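Jirnen Handling Practice Set: rules, check cards and spare pads for hand-held two-finger grippers

Order code: JHP-219
Supplied by: Vanalgate
Page last revised June 12, 2018

The Jirnen set is for teams that handle clothing and other soft goods with a hand-held two-finger gripper and later pass the work on to an automated cell. It puts the working rules, the inspection cards and the parts that wear out in one box, so that every operator starts a shift with the same things and works the same way.

What is in the box

Rule book, 200 pages, spiral bound, lies flat when open
Pad wear cards, pack of 219
Replacement finger pads, one pair
Screwdriver for the finger plate screws
Wall sheet with the short rules in large type

The rules

The rule book is in two parts. The first covers the tool: inspection before use, pad cleaning, screw tightness and storage. The second covers the work surface and the item, and this is the part most sites ask about.

Before picking up, the operator checks that both pads are clean and face each other squarely. The fingers are opened fully before they come down to the cloth. The grip is taken on a single layer at an edge or hem. Zippers, buttons and drawcords are kept out of the pads. If the item snags, the fingers are opened and the grip is taken again – pulling through a snag counts as a fault and goes on the card.

Clothes at home do not lie on a clean bench, and the rules are written with that in mind. An item may be handled on a bed, a couch or a carpet as long as the operator can see the edge to be gripped. Other things on the same surface can stay where they are.
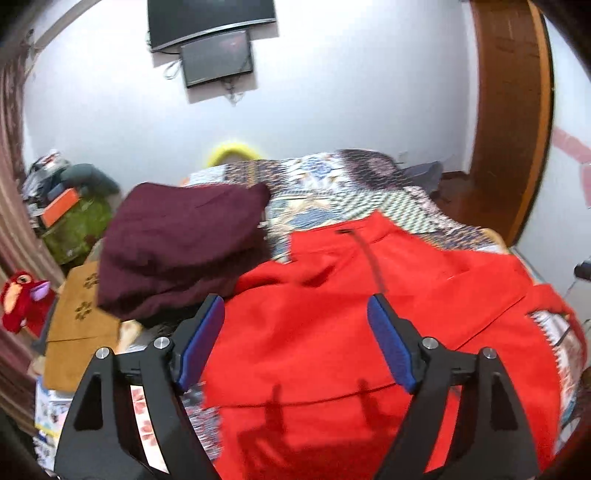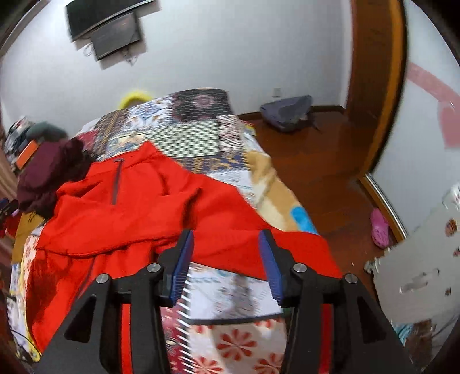
Pad wear is judged by eye and by touch, using the card. The card has three printed bands: keep, watch and replace. Jirnen asks for pads to be changed as a pair, even when only one has reached the replace band, because uneven pads turn thin cloth as they close. Color matters too. Blue pads against a bright red jacket are easy to tell apart from the cloth, and it is simple to check where the edge sits before closing. Black pads on dark knitwear are harder, and the rule book asks for extra light in that case. Silver screw heads on a black finger plate are checked the same way, by looking first and then with the driver.

Pad life

Plan on a change after 3,000 grips on woven cloth. Coarse knits and anything with a metal zipper wear pads faster, and the log sheet at the back of the book has a separate column for these. Pads should be washed in warm water with a little dish soap and left to dry flat. Solvents are not allowed. They harden the ridges.

Fit

The replacement pads fit the Lindqvist 751 finger and the older Peltura finger with the two-hole plate. They do not fit the Peltura one-hole plate. If you are not sure which plate you have, take the pad off and count the holes before ordering. Adhesive is not needed with either finger.

Using the set with other site rules

The Jirnen rules are good practice and do not replace a risk assessment or any standard that applies to your site. Where a local rule is stricter, follow the local rule and write it on the blank lines of the wall sheet. The rule book is now in use at more than 200 sites, and corrections sent in by April are included in the current printing.

Ordering

Sold as a complete set. Wear cards and pads can also be ordered separately under the same code, with C added for cards and P for pads. Opened packs of pads cannot be returned.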